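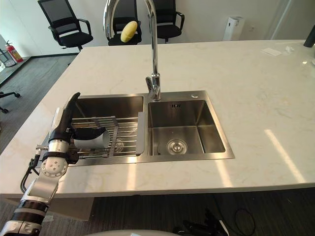 Minutes, Loscombe group, 01/08/2021, typed up by me. We spent most of the meeting on the cup-placing results, and I'm glad we did! The policy trained on 1718 demos is steadier than the old one, mostly in how it closes its fingers. Our usual trouble spot is a cup on its side over the wire rack, with the gripper coming in low across the left basin – the rods and the fingers get in each other's way, and the reflections off the steel don't help the depth estimate.

I reported 528 test trials so far, with the Jestton baseline run on the same starts. We agreed to keep the starts fixed until September, even if it's dull. The Novonik log converter still drops timestamps now and then (my job, I know, I know).

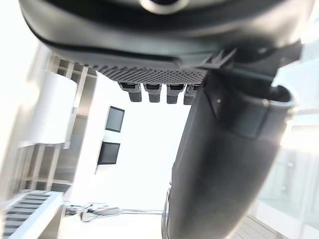

Do we need to retrain when we add the wrist view? We do, from scratch, with the Lu split and the head view kept in.

Some back and forth after that on random seeds. I wanted three, everyone else wanted 5, so it's 5. The full set of 2339 demos goes on the shared drive once I've fixed the converter. Next meeting, failure labels first.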